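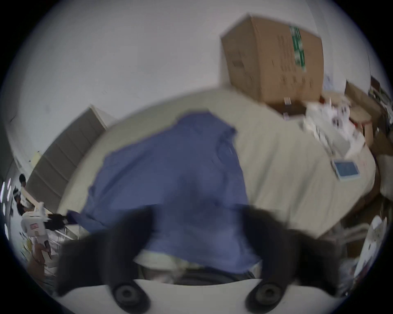 The long table, blue-violet top and all. See item 2.

Stovley house meeting, Abu Hammour, 30th March

Present: Ayman Chraibi, Ilham Ouali, Mostafa Ait Brahim, Khrystyna Lytvynenko and me, Shaimaa Kabbaj, typing with one hand because the other had a samosa in it. Started late as we couldn't agree whether to sit in the kitchen or on the stairs. Kitchen won.

1. Last time's minutes

Read out by Ayman in his newsreader voice. Mostafa wants it put right that he did NOT offer to clean the oven, he offered to look at it. Corrected. The oven stays on the list.

Everything else agreed. The shower hose has been changed (thank you Ilham!) and the new one reaches the floor, so mind your feet.

2. The long table

We spent ages on this, more than any of us wanted to, but it needed doing. The table has turned into the place where things get put when a person comes in the door and then they live there. Boxes up at the end by the wall, papers and packaging sliding down in front of the small box, and clothes at the near end half hanging over the edge.

Khrystyna asked whose the blue-violet top is. Ilham thought it was mine, I thought it was Mostafa's, Mostafa said he has never owned anything that colour. Ayman says it might have come out of the bag his cousin left and he'll message her. Until then it gets folded and goes on the shelf by the washing machine, and if she doesn't want it I'm having it, I like the colour.

On the papers: I said I'd go through the heap and keep anything with a warranty or a serial number on it. Khrystyna's view is that we should throw out every small box and leaflet in one go and not look back. We met in the middle. Instructions go in the kitchen drawer (the one under the kettle, not the one that sticks), packaging gets flattened, and anything that's still a mystery at the next meeting goes in the recycling.

Mostafa asked if the big box could stay on the table up against the wall as it's too awkward to shift on your own. Ilham said two people can shift it and there are five of us sitting here. So Mostafa and Ayman are moving it, and please check the label first in case it's meant to go back to somebody.

The small tablet: somebody please find it a proper home, it'll end up under the washing otherwise. Ayman suggested the bookcase. Fine by everyone.

Agreed after all that: the table gets cleared completely and after that it's for folding, eating and Ilham's sewing, in whatever order people can manage.

Action: Mostafa and Ayman, boxes. Me, papers. Everybody, your own clothes.

3. Money

The electricity came to 1,276 riyals, which Ayman read out twice because we thought he'd got it wrong the first time. He hadn't. It's the air conditioning in the back room, left on with the door open. Please shut the door! Khrystyna is going to stick a note on it at eye level, and Mostafa asked for his to be higher up.

We'd also had the quote from Favent for mending the bathroom ceiling and repainting the hall, and that's 3,129. Long chat about whether it's ours to pay. Ilham has the tenancy papers and reckons the ceiling is down to the landlord, since the leak came from the tank, but the hall is probably us (bicycle). She'll write to him and ask for the quote to be split in two. Nobody is to pay Favent a thing till he answers.

The deposit is still the full 4,000 and we'd all quite like it back one day, and that brought us on to the bedroom.

Action: Ilham to write to the landlord. Khrystyna, door note.

4. The bedroom
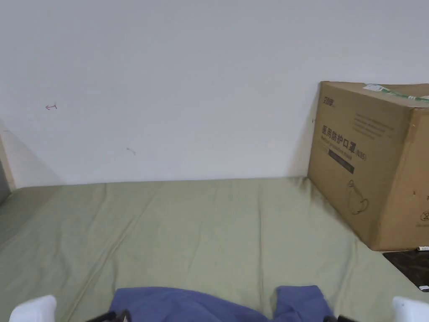
Reading time: 7 minutes

Khrystyna's sister arrives in a couple of weeks and is having this room, so we all trooped in for a look in the middle of the meeting and then trooped back again to the samosas.

The green sheet. It's on the mattress but it's very creased, and Khrystyna isn't happy with it. I said wrinkles drop out if you leave it a day. Ilham said they don't, and that I say this about all my shirts too. It's coming off and being washed again and ironed this time, or at least pulled straight while it's still warm from the line. I've got a spare plain one if it doesn't dry in time, though it's a single and would only cover her top half.

The wall. Mostly fine. There's the little red pen mark up on the left, curved like a hook or an arrow, and lower down there's a small grey scuff. Ayman swears the red one was there when we moved in, and he says he remembers it because he wondered what it was pointing at. None of us took photos on the first day (we will next time, please let's all remember this). Ideas for getting it off:

Mostafa: toothpaste.
Ilham: a damp sponge and a tiny bit of washing-up liquid, and go gently.
Me: leave it and hang a calendar.
Khrystyna: paint.

Sponge first, on the scuff, and if that goes well then the red one. Palow on the main road sells small tins of white if we need to touch it up, but Ilham pointed out that there are as many whites as there are shops and we'd end up with a patch that shows more than the pen did. She's right, we did exactly that in the hall.

The box on the bed. This is the big brown one with "Medical protective mask" printed on the front and the drawing of a mask. It's been a moving box for us for so long that I'd stopped reading it. It's got the winter blankets in it, according to Mostafa who packed it, plus possibly the good saucepan lid. It can't stay on the mattress when there's a person who wants to sleep there! Choices were the top of the wardrobe, under the stairs, or the long table, and the last of those was shouted down straight away, see item 2.

Under the stairs, then. Mostafa to open it first and look for the lid. Ayman wants "BLANKETS" written on it in thick pen on every side so we don't have people coming to us for masks. I said we should keep the pen well away from the wall.

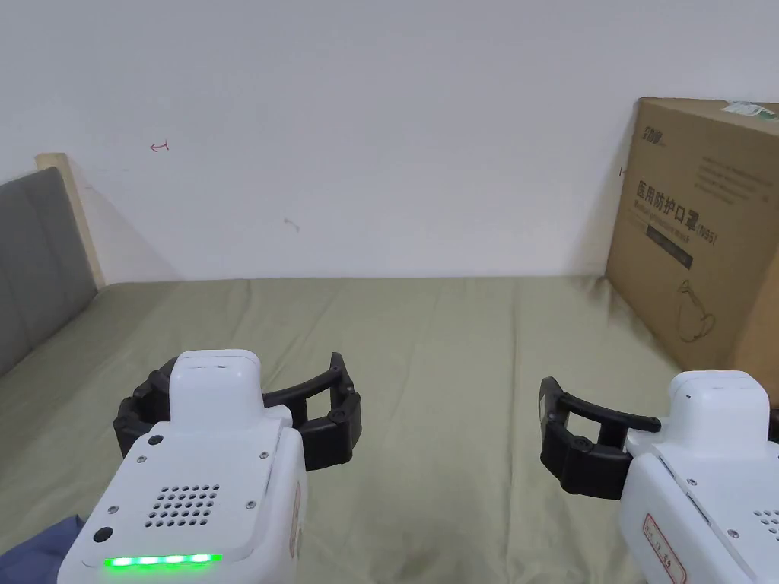
Bed and headboard, with the blanket box waiting to go under the stairs.

Headboard. We all like it, the grey padding with the stitching running up and down it, and it makes the room look much more like a bedroom and less like a store. It does collect dust along the pale wooden bit at the top. Ilham will run the soft brush of the vacuum down the padding and wipe the top.

Ayman asked if there were marks on the sheet near the middle and over to the right, a bit darker than the rest. Khrystyna thought damp, I thought just the light. Since it's being washed anyway we didn't go on about it, but whoever strips the bed please put a hand on the mattress underneath and tell us.

There was also a question about where the sister's clothes will go. Two drawers are being cleared by me, and there are hangers spare in my room, the velvety ones that don't let go of anything.

Action: Khrystyna, sheet. Ilham, headboard and sponge. Mostafa, box and saucepan lid. Ayman, thick pen. Me, drawers.

5. Bits and pieces

The gas bottle is low. Ayman will ring.

Ilham would like the sewing machine to be left set up for one evening a week on the long table once it's clear. Yes from everyone. She's offered to take up hems and she'll regret it.

Mostafa has 7 empty jars with no lids and would like to know if anybody has lids with no jars. Khrystyna does! They don't fit.

Could people stop leaving one spoonful of rice in the pan so as not to be the one who washes it. No names.

6. Next meeting

Same place, after the sister has come and we've all recovered. Khrystyna is doing the food and I've asked somebody else to do the minutes, but I haven't had a reply from any of them yet.

Shaimaa

PS from Mostafa, who's just been in to look: lid is in there, wrapped in the brown blanket. Oven still to be looked at.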